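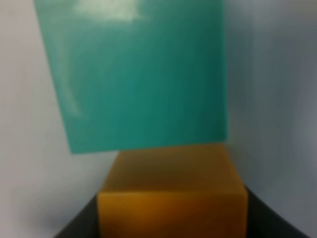
Nornham Toy Library: Frequently Asked Questions

Who can join?
Anyone who lives in Nornham or Himcombe and looks after a child under eight. That includes grandparents, foster parents and registered child minders. Bring a photo ID and something with your address on it, such as a gas bill.

How many toys can I take home?
Two at a time per child. A boxed set counts as one toy, however many pieces are in it. Puzzles are separate, and you can add one puzzle to any loan.

How long can I keep them?
Two weeks. You can renew once by phone or at the desk, unless another family has asked for the same item. Ride-on toys can't be renewed between May and the end of August.

What do you have?
There are 423 items in the catalog at the moment. Most are for ages one to five: building sets, shape sorters, play kitchens, dress-up clothes, train track, floor puzzles. We don't lend soft toys, bath toys or anything that needs to be chewed. The printed catalog is by the door and is updated every December.
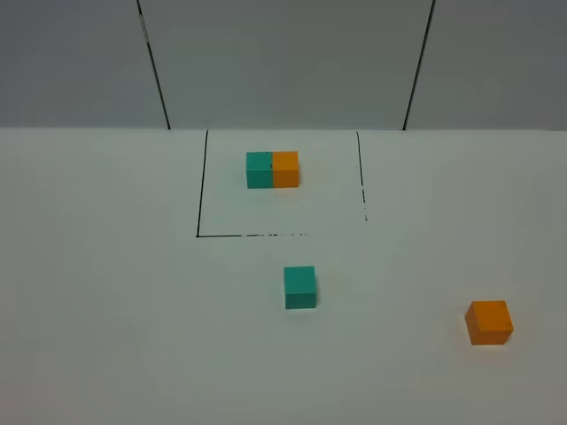 Ratree Onsri wrote to ask whether she could reserve the marble run before joining, as her son had seen it at a friend's house. You do need a membership number to reserve. Joining takes a few minutes at the desk, and the reservation can go in the same day.

What happens if a piece goes missing?
Tell us when you bring the toy back. Pieces often show up behind a couch a month later, so we wait before doing anything. For most sets there is no charge. If the toy can't be used without the piece, we ask for the cost of a replacement part – usually a few dollars.

Do I have to clean the toys before returning them?
Please wipe hard plastic toys with warm soapy water and let them dry all the way. Leave wooden toys to us. Dress-up clothes should come back unwashed, in the bag they went out in. We had some shrinking last year.

Are blocks safe for a baby?
Check the age label on the bag. We keep large blocks and small ones in separate bins, and anything that fits through our test tube is marked three and up. The Grarklow sets have magnets inside and are only lent to families with no child under three at home.
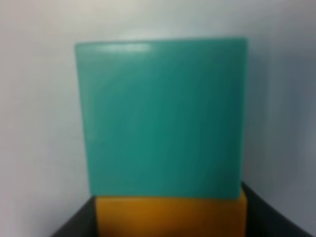 A teal block, close up.

Can I donate toys?
Yes, if they are complete and have no cracks or peeling paint. We can't take car seats, cribs, or electric toys without a battery cover. Leave donations at the desk during opening hours, please, not on the step. Anything we can't use goes to the Nuchit thrift store on the same block.

When are you open?
Wednesday from 10 a.m. to 2 p.m., and the first Saturday of the month, mornings only.
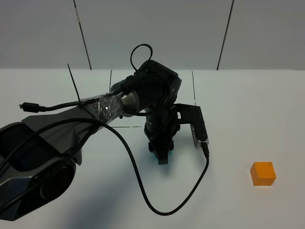

On Saturdays the line at the desk is longest in the first half hour, so come after that if you only need to return something. Returns can also go in the gray bin inside the main entrance, but puzzles have to be handed over in person so the pieces can be checked.

Is there a late fee?
No. After a month we'll call you, and we won't lend anything else on that card until the toys are back.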